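Milter arm planner, the paid version. Two months on it at our prep kitchen in Mostgate. 3 stars out of 5.

Quick one, I'm between shifts. We do fruit and lunch packs for offices, around 200 a day, and the boss wanted a robot arm for the fruit side. Milter lets you mock up the bench and run the arm on screen first. Good idea. Setup was slow, help pages are rubbish, but once its going you can see what the arm reaches and what it knocks. Fruit is fiddly. Bananas worst of the lot, no two bend the same. 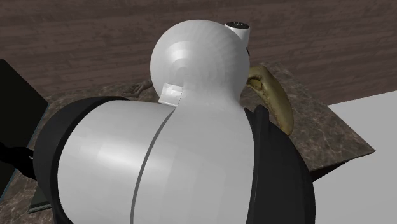 Anyway, the people side, which the sales bloke from Dumlao skipped over. Korkor Mensah runs our packing bench and she picked up the software quicker than the office did. Half her morning is now at a screen moving benches around. She likes it, mostly. Wants it in her job title and her pay, fair enough, still waiting on that one. The casuals are nervous. Two asked me straight out if they'd have hours come January and I didn't have an answer. Would of been nice to have that chat before we paid the licence.

Good: runs on an ordinary laptop, undo works, view can be dragged anywhere.

Bad: crashes on save. Fruit colours are a bit odd. No way to put a person in the layout, so you're planning a bench with no staff at it. Pimuder has that and it's cheaper, but the arm models are pretty rough.

Would I buy again? Probably, but get your packers in on the trial from day one.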